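4. The quartermaster's returns as evidence for the size of the Tustport force

4.1 The received figure

Every printed account of the Tustport muster gives the strength of the assembled militia as 3,000 men. The figure appears first in a newspaper letter signed by a person who says he watched the companies come in along the Kokden road. It was taken over by the county history published a generation later, where the letter is paraphrased without a reference, and from the county history it passed into the two church histories and the school reader. None of these later works had a second source. They agree with one another on the number and disagree on almost everything else, including which regiment arrived first, whether the Kokden companies had been called out by the governor or by the sheriff, and whether the colonel was present on the first night.

The letter writer had a clear view of the road but no means of counting the men who came by the river. He also wrote with a purpose. The letter asks the legislature to pay for the shoes of the volunteers, and a large force made for a stronger claim. The number may still be right, but it needs to be tested against records made for some other end.

4.2 The surviving papers

Three groups of papers bear on the question. The first is the set of company returns in the Zacharopoulos collection, 48 sheets in all, each made out by a captain or his clerk and giving the names of the men fit for duty. The second is the quartermaster's issue book, which records bread, meat, salt, candles and forage as they left the store at Jivetholm. The third is a bundle of claims for private horses, wagons and rifles, filed after the companies had been sent home and mostly refused.

The returns are the most direct evidence and the hardest to use. Several captains made out more than one sheet, and two sheets for the same company may carry different dates, or no date. Morikawa sorted the sheets by hand and paper and was able to join most of the undated ones to a dated partner. Her order is followed here, with one change: the sheet headed "Capt. of the Lower Ferry", which she places with the Kokden men, is treated as a Tustport company. Four of the surnames on it occur in the Tustport tax list and none of them in the list for Kokden.

The issue book is in a single hand from the first page to the last but one. Entries were made daily and show little sign of later correction. Its value lies in the fact that the quartermaster was answerable for the stores and had no reason to write down more bread than he had given out. He may have had a reason to write down less meat, a point taken up in 4.4.

The claims have been used least. They were drawn up by the claimants, often through a lawyer, and they name many men who are missing from the returns. Asuka Morikawa, who prepared the only full transcript (final version dated November 9, 2022), notes that a man who lent a horse was likely to describe himself as serving with his company whether or not he had been enrolled in it.
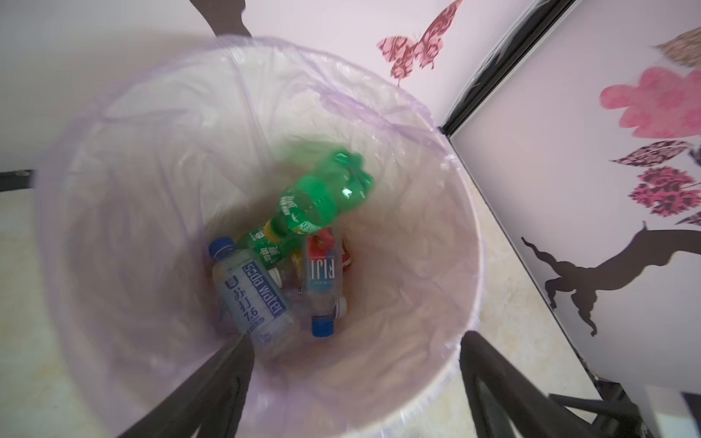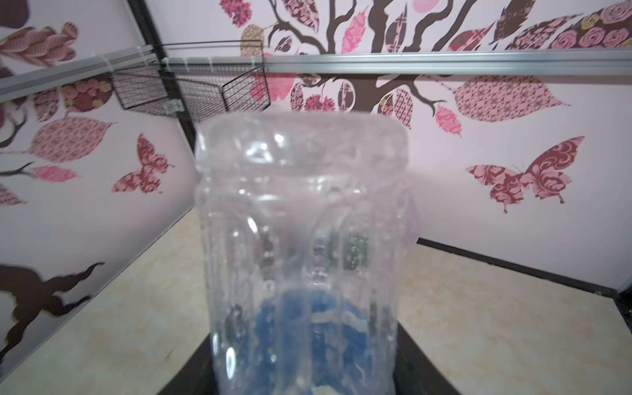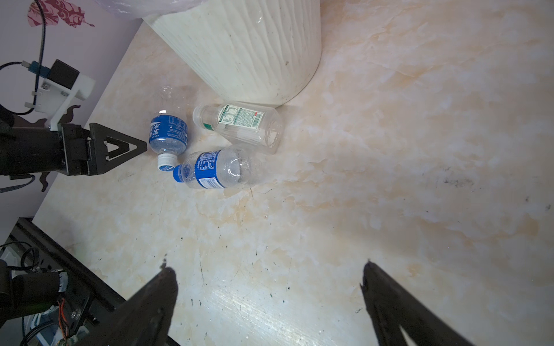 Figure 2. Plastic bottles. First: in a bin lined with a plastic bag. Second: a large clear bottle standing upright. Third: clear bottles lying on a marble-patterned countertop.

4.3 Method

The procedure has two steps. A roll of named men was first built from the company returns. Where a company has more than one sheet, the longest was taken and the others were searched for names it lacks. Names that differ only in spelling were treated as one man if they stand in the same company, and as two men if they stand in different companies. This rule will sometimes count a man twice, as when he moved from one captain to another in the middle of the service. It was preferred to the opposite rule, which would merge fathers and sons, who are numerous in these rolls and often share a first name.

The issue book was then read against the roll. A full ration was fixed by general order and is copied inside the front cover. The bread column divided by the ration gives the number of mouths fed on each day. This number includes officers' servants, teamsters and the few prisoners, and it leaves out any man who messed at home or in a private house. Men of the town companies were free to do so for the whole of the service, and it seems from the order book of the Tustport battalion that many did.

The two results measure different things and should not be expected to match. The roll gives everyone who was ever listed. The bread column gives those who drew from the store on a given day. The true strength on any day ought to lie somewhere between them, with allowance for the companies whose returns are lost.

4.4 Results

The bread column rises steadily over the first days of the muster in September, stays level for a short time, and then drops sharply on the day the upriver companies were released. At no point does it support a force of the size given in the letter. Even if the whole of the Tustport battalion is assumed to have eaten at home, and is added in at the full strength shown by its returns, the total falls well short.

The roll is longer than the bread column on every day, as expected. It is also shorter than the received figure. To close the gap it would be necessary to suppose that as many returns have been lost as survive, and that the lost ones all belonged to full companies. There is no support for this in the adjutant's letter book, which lists the captains by name when it calls for their returns. All but three of the captains so named are represented in the Zacharopoulos sheets.

The meat column gives lower numbers than the bread column throughout. Earlier writers who looked at the issue book took this as a sign that the bread entries had been padded. A simpler reading is available. Cattle were bought on the hoof from farmers near Jivetholm, and some companies slaughtered their own beasts on the march. Meat got in this way would not have passed through the store. The claims bundle includes 20 bills for cattle taken by companies on the road, which is enough to account for most of the difference in the first half of the service, though less so in the second.

Candles and forage are of little help. Candles were issued by the tent, and the number of men to a tent is unknown. Forage was drawn for public horses only.

4.5 The companies that did not arrive

One further body of men has to be considered. The call reached the outlying settlements late, and the companies raised there had a march of 40 miles to the camp. At least two of them turned back on hearing that the force was being sent home. Their captains made returns all the same, and these are among the sheets in the collection. Both carry the words "on the road" at the foot, in what appears to be the adjutant's hand.

If the letter writer had his number from an officer, and if that officer was working from the returns as they lay on the adjutant's table, such companies would have been counted with the rest. So would the duplicate sheets. A sum made from all the sheets as they stand, with no attempt to remove repeated companies, comes much nearer to the figure in the letter than either of the results above. This is offered as a possible origin for the number and no more. The letter gives no source for it, and the name of its writer has not been recovered.

The officers' own letters are silent on the total. The colonel, writing to his brother from Jivetholm after the camp had broken up, says only that he had "more men than tents and more captains than either". The second half of the remark is borne out by the returns. Several companies had fewer than half the privates required by the militia law, yet kept a full set of commissioned officers, and the pay lists discussed in Section 5 show the same pattern.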